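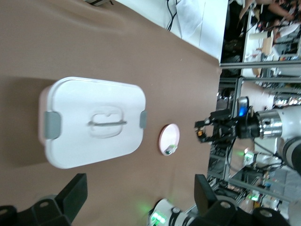

I get a lot of the same messages about the robot club, mostly from parents in January and from college students the night before something is due, so I finally wrote the answers down. I'm Wael Naciri, I run the evening group at Grotico, and our big project this term is lunch packing with two arms. A white storage box with gray latches and a small pinkish lid might look like an easy evening's work. Give it one evening with us and you'll change your mind!

Do I need to know how to code?

No. You need to be able to sit still while somebody else is driving, which is harder. We have people who write Python all day and people who came in from the pottery class across the hall. Beginners start on the joint sliders and a pile of bottle caps, and after a couple of weeks we put them on a real task.

How old do I have to be?

Sixteen and up for the arms. Younger kids can join the Plustesine league on Saturday-morning-style hours over at the library (small wheeled bots, lots of tape, very loud, great fun).

What is the Vikent?

The Vikent is our spring competition. Each team gets a table, two arms and a kitchen job picked from a list in February. You get 9 tries and the best three are scored, with a top possible score of 2,000. Last year our team finished on 1,404, and I'm still a little sore about one dropped cracker.

Why food boxes?

The list offered towels, cutlery or lunch, and we voted. Lunch won by one vote. Boxes make you use both hands, and a snack is awkward to hold because it's light and an odd shape, so you learn a lot about grip force in a hurry.
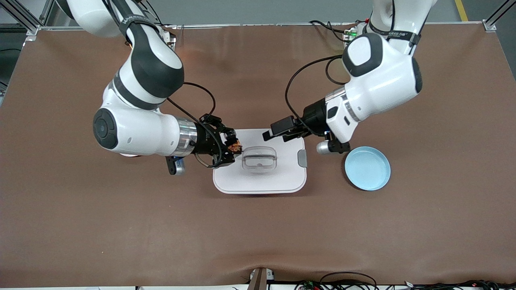
Right arm with a snack-like item in its gripper, at the edge of the white tray.

Can I bring my own stuff to practice with?

Please do! Containers from home are great, the more different shapes the better. Wash them first. Glass stays home, and so does anything with nuts in it, even if it's only going to be picked up and put down again.

What does it cost?

$200 for the term, which covers your table time and the Vikent entry. If that's a stretch, email me and we'll sort it out. You don't have to write an essay about why.

How do the teams work?

Four people, and you swap jobs every session: driver, spotter, note-taker, and the one with a hand near the stop button. I know everybody wants to drive. Everybody gets to drive. The Filali team tried keeping one driver all season and then he got the flu the week of the finals, so please learn from them.

What if I break something?

Tell me right away and we'll look at it together. I've snapped two gripper fingers myself, and I'm supposed to be the teacher. There's a drawer of spares and a sheet to write on when you take one.

Can I just come and watch?

Sure, any session from 6:30 p.m. Tie long hair back, stay on your side of the rail, and ask anything you like once the arms have stopped. Parking behind the building is free after six, but the gate sticks, so give it a good push.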